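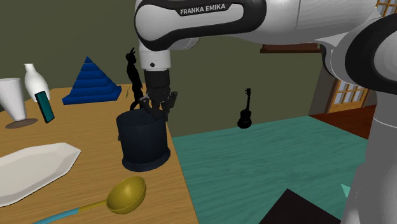
Will a lemon tree grown from a grocery store seed ever give you lemons? Sometimes, after many years, and the fruit may not be much like the one you started with.

That was what the woman at the Valletti nursery told me, and I didn't believe her. She had grafted trees to sell. Of course she had a low opinion of seeds.

My aunt in Cledville had given me the seedling. She claimed it came from a lemon she ate on her honeymoon, in a town called Grelolitz, and that she had carried the seed home in a glove. I looked up Grelolitz once. It is a cold place with a train station and a lot of potatoes. I never asked her about it.

"How old is it?" the woman said.

"Seven years."

"Any flowers?"

"Not yet."

She pinched a leaf, smelled her fingers, and looked at me the way a mechanic looks at you before he names the price. Then she showed me a Turunen, a dwarf lemon with two lemons on it already, both very yellow. I felt one when she turned around. It was real, but I checked the stem for wire anyway.

"This one fruits the first year," she said.

"They all fruit the first year in the store."

She shrugged and went to help a man with a fig.

I bought a sack of citrus food, mostly so I wouldn't leave empty-handed, and drove home with the seedling belted into the passenger seat. The sack promised results in nine weeks. It didn't say what results.

My aunt called that night. She wanted to know what the expert thought.

"She says it might never bloom."

"Well, she would," my aunt said. "Did she try to sell you something?"

"A smaller tree."

"There you are."

I put the pot back by the kitchen window and fed it the amount on the label, then a little less, in case the label was written by the people who sold the sacks. The thorns had gotten long over the winter. One of them caught my sleeve and held on.

"What was the hotel called?" I asked. "In Grelolitz?"

The line was quiet for a moment – I could hear her television.

"It had a blue door," she said. "Are you watering it too much?"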